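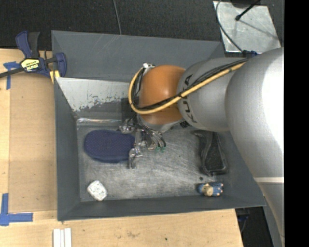 Slide 1: the picking cell, arm in the bin. Leave this up while people find seats.

Speaker notes, Stellside workshop, 11 October 2021

Hello everyone, thanks for coming in out of the rain. I'm going to talk about the day our arm carried on pushing when it should have stopped, what we found when we went looking, and the thing I'm still not happy about. Shout if you can't hear me at the back.

(Point at the yellow cable on the slide, the big loop by the orange joint.) Keep your eye on that loop, it's the villain of the next ten minutes!

So, the job. Mixed objects in a grey bin, arm reaches in, picks one, drops it in the next bin along, picks another. We call the project Plukach, and it had been running since March with only the usual grumbles. The run I want to talk about was meant to be 700 picks with somebody sitting nearby but not watching every move. It got to pick 114.

What I heard was a sort of creak, then a bang. The gripper had gone down beside the bin wall, a finger had caught on it, and the arm just kept pressing. The bin shifted, one clamp let go, and I hit the stop. Nobody hurt, one bent finger, one very pale speaker.

Next slide - the force plot. Give them a moment with it. The limit was set to 80 newtons, and the line goes flat well before it gets there. Ask the room what they think a flat line means. (Somebody always says "it's a filter". Nice guess, no.)

The sensor had stopped talking. The cable had been flexing at the same spot on every wrist turn, one of the cores had gone, and our software held on to the last good number and went on trusting it. So the arm thought it was touching nothing much while it was leaning on the bin. I wrote that bit of code, by the way, so you can throw things at me afterwards.

What we changed. If the reading is more than 4 milliseconds old, the arm stops, full stop, no retry. The cables are tied with more slack and we look at them before each long run. The bin position gets checked at the start too, which the Bañuelos team had told us to do months before and we'd nodded and forgotten.

Play the Cluvotitz clip here if there's time, sound OFF, the swearing is mine.

The bit I'm not happy about: the stop button was on the far side of the table and I had to reach past the arm to get at it. It's been moved. I'd like to hear where you all keep yours, so leave a good chunk for questions, and have the bent finger ready to pass round.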